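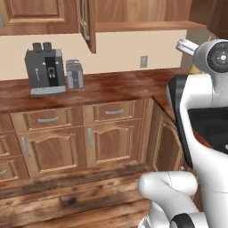
Page last changed: Wednesday, 9:30

Home Features Food & Home Walks Subscribe
Search this magazine Enter a word or place

The Long Life of a Kitchen Cupboard

My aunt's kitchen in Nirncombe has had the same cupboards for 44 years, and if you ask her about replacing them she'll put the kettle on and change the subject. I've come to think she's right. Wood that has been opened and shut before every breakfast takes on a kind of softness at the corners that no showroom can sell you.

I spent a good part of June visiting people who look after old kitchens, starting at Gillside, a small joinery up the valley where they'll happily spend an afternoon on one sagging hinge. The workshop smells of beeswax and toast (there's a toaster by the band saw, and I was offered some twice). A new door there runs to $125, but mending the old one is often $30 and a bit of patience – and they'd much prefer you chose the mending.

Their advice is simple enough. Wash raised panels with a barely damp cloth, going gently into the grooves where the grease likes to settle. Tighten the hinge screws every spring. If a screw only spins, pack the hole with a sliver of matchstick and glue, and leave it overnight.

Over at Harahap, the salvage yard on the Aden road, I found whole runs of cabinets stacked to the rafters, some with the shelf paper still in them. One had a recipe for plum chutney penciled inside the door. I very nearly bought it for that alone, and I still might – my aunt says it needs more ginger.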